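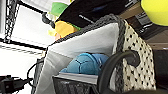 Nuria Mekonnen had lived in Boltuswood for 22 years, and the letter from Coste gave her until December to leave. She started with the small room. A blue plush toy lay in the white bin with the knitted gray rim, and she left it there and read the letter again.

Her brother-in-law Thierry called at noon.

"Did you sign?"

"No."

"They'll offer more – they always do."

She looked at the white bag on the dark carpet and said she had to go.
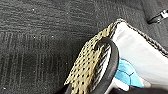
Two

Régis Guillot came up with the papers and a pen. She offered him coffee. He drank it standing.

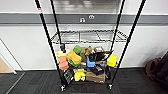
The cart, with the cleaning things in the bottom basket.

"I'm staying," she said.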